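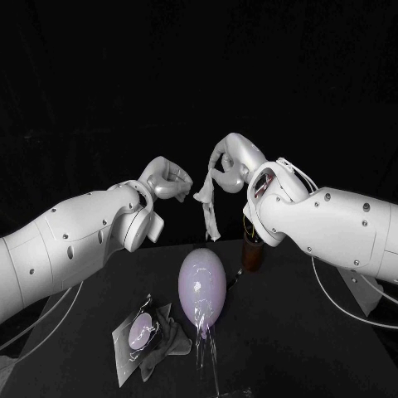
The hall in Broltville smells of coffee and wet coats when Bronisława Ostrowski walks up the side aisle on Sunday morning. She stops four times on the way to the stage to shake hands. Most of the delegates already have their voting cards out, although the vote on the party chair is not scheduled until after lunch.

It was supposed to be a short meeting. Ostrowski has led the regional party for two terms and has no declared challenger. But on Friday night the Stekwood branch sent in a motion asking that members, and not delegates, pick the next chair by mail ballot. By breakfast the motion had been copied and left on every seat.

"I read it in the car," Ostrowski says. "Then I read it again. There is nothing wrong with the question. I have a problem with getting it two days before."

The party has 3,049 paying members in the region. At the last convention 403 delegates took part, and many of them came from the larger branches along the river. Stekwood, which has seen its bus line cut and its high school merged, sent three. Mieczysław Kurek was one of them, and he wrote the motion.

Kurek is 61 and ran a tire shop before he was elected to the town council. He speaks slowly and reads from a sheet of lined paper. His argument takes six minutes. Members in small towns pay the same dues, he says, knock on the same number of doors, and find out who their leader is from the evening news. There is some applause from the back rows and less from the front.

Ostrowski's supporters answer one after another. A mail ballot costs money, says a delegate from Nowicki, and the party is still paying off the last campaign. Another points out that turnout in the internal vote on the housing platform was poor. A young woman from the student branch says she came prepared to vote against Kurek and is no longer sure. She sits down without saying how she will vote.

The debate runs past noon. Lunch is pea soup, served in the corridor, and the talk there is more direct than in the hall. Several delegates say the fight is really over July, when Ostrowski agreed to back the city budget in return for repairs to two bridges. The deal passed the party board late at night. Stekwood wanted money for the bus line and got none.

"If they had called us, I might never have written anything," Kurek says, holding his bowl. "I found out from my neighbor."

Ostrowski does not dispute that. The calls should have been made, she says, and some of them were made too late. She still defends the deal. The bridges were close to being shut to trucks, and the other parties would have passed the budget with or without her.

When the delegates return, the meeting chair proposes a compromise. The motion will go to the branches for comment and come back at the spring convention. Kurek asks for a few minutes to talk with the other two from Stekwood. They stand by the coat racks. When he comes back to the microphone he accepts, on the condition that the comments are published in full.

The proposal passes with almost no votes against. Ostrowski is then reelected by a show of hands. Her speech is shorter than the printed version handed to reporters, and the section on the bridges is gone. In its place she promises to hold the next board meeting in Stekwood, with the bus line first on the agenda.

Kurek claps, folds his paper and puts it in his jacket. He has a ride waiting outside, and the drive home takes a little over an hour.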